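Thread on the Sornwood hill fort, for anyone planning a visit or arguing with me about the ramp.

The site is a glacial ridge above the Daren, 2 km from Britville by the river path. The bus stop is closer but puts you on the wrong side of the marsh.

The local name for the summit is the Table. The story is that a giantess kneaded bread there and that the hollow on the north side is the print of her elbow. Rostyslav Yurchenko collected 3 versions. In one of them the bread is for a wedding, in the other two for a funeral.

The hollow is a collapsed storage pit. It shows clearly in the February ground survey, before the grass comes up.

The rampart is on the east and south only. The ridge is steep enough on the other sides that it was left alone. There are 181 steps up the modern stair, most of them sound.

The older ramp starts behind the Tymoshchuk farm. I think it follows the original entrance. Tomomi Uchida thinks it is a cart track cut for hauling gravel, and her soil cores are better than my argument — so far.

Parish inventory no. 2229 mentions a spring at the foot of the hill where people washed their eyes before sunrise. I have walked that slope in every season and found one damp patch and a lot of nettles.

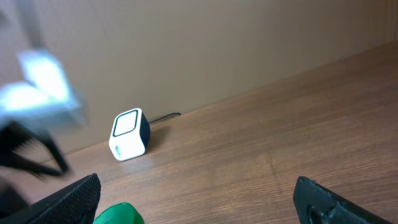 Recordings of the spring story exist on tape, and I have been transcribing them in the evenings. The dialect is thick and the tape hiss sits right on the consonants. Played through a little white speaker on the table, up against the wall, the place names come out clearer than they do on headphones. Two of them match field names on the old estate map.

If the second match holds, the spring was on the west side, over 300 paces from where the inventory puts it. Map extract and transcript to follow once I have checked the spellings.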